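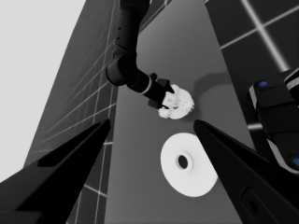

2022-08-30

Arrived early, which was a mistake, as it meant Harsh Sisodia could show me the simulator before I had my coat off. He has been at it since the beginning of August. The plan, as far as anyone at Clalham has told us, is that two arms will take over bench 7 when the Skundell order starts, and that until then they will learn the job on a screen. They get a grey table and a floor like graph paper. I learnt it next to the loading door in February with Sushil Shukla breathing soup on me.

Sushil, who has put together more Trolton units than any of us, watched for a long while with his arms folded. He said it was holding its elbow too high. Harsh wrote this down. I do believe Sushil was pleased, though he'd have sooner eaten his gloves than said so. 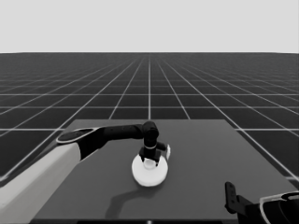
The meeting was at eleven. Nobody is going, we were told, and then we were told it again in slightly different words, and after the third time Meena from packing started looking up bus times to her sister's. What changes is that four of us on the early shift become "cell attendants". I asked what a cell attendant attends to. Apparently you fill the trays, clear the jams and press the green button, and you get 60 pence an hour more for it, so I shall press it with great dignity.

They have also worked out a target. We do 333 units on a decent shift, grumbling included. I asked what the arms would do and was told it was too early for that sort of number, a courtesy never once extended to me.

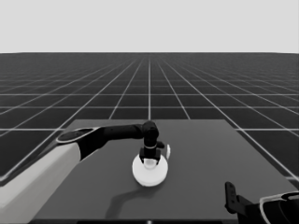

After dinner I was borrowed for an hour to say how I do the small parts. It is a horrible question. I have put thousands of the things together and I had no idea. I said you sort of feel when it's right. Harsh asked feel what, and I stood there with my thumb and finger pinched on nothing like a man salting an egg. In the end we agreed that I come straight down and ease off a touch before it seats. He typed that in somewhere. Eleven years, one line.

Shakya rang about the trays again. They are sending 3,840 of the new sort, and the new sort don't stack on the old sort. Where they are to go is my problem, it seems, being a thing for attendants.
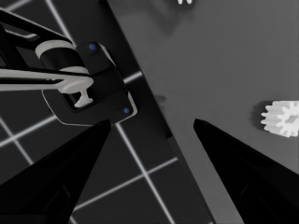

Sushil walked out to the car park with me. He has decided to put his name down for the training after all, mainly so that someone will be there to tell it about the elbow. I said I'd think about mine. The form wants signing by the end of the week and asks for my "automation goals" in a box the size of a stamp.

Home by five. Chops. Must find my reading glasses for that form.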